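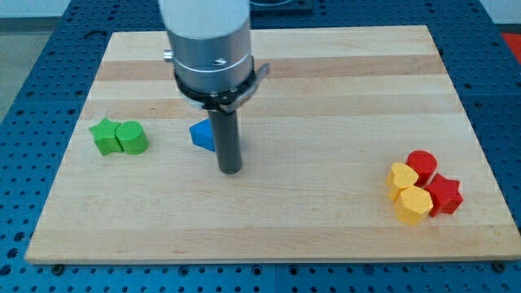
The rod over the board, with the blue prism just beside it.

In the evening there were two tools left to compare, the Samel gripper and the plain rod. The gripper had three fingers and a good reputation. The rod had nothing. It could only push.

I was new in the Bremley lab, and they gave me the rod.

"Bring the blue one to the green ones," said my supervisor, and went to drink her tea.

I moved the arm down slowly. On the first try the blue block turned around itself and went the wrong way. On the second try it went to the yellow heart, as if it had friends there. I wrote both in the notebook. My grandmother used to move crumbs on the table with one finger while she was thinking, and I tried to remember how she did it. She never pushed in the middle. She touched a side, waited, and touched the other side.

So I did the same, with small touches. After the eighth touch the blue block stood against the green star.

My supervisor came back and looked at the board for a long time.

"Which tool do you want on Wednesday?" she asked.

I said I would like to keep the rod.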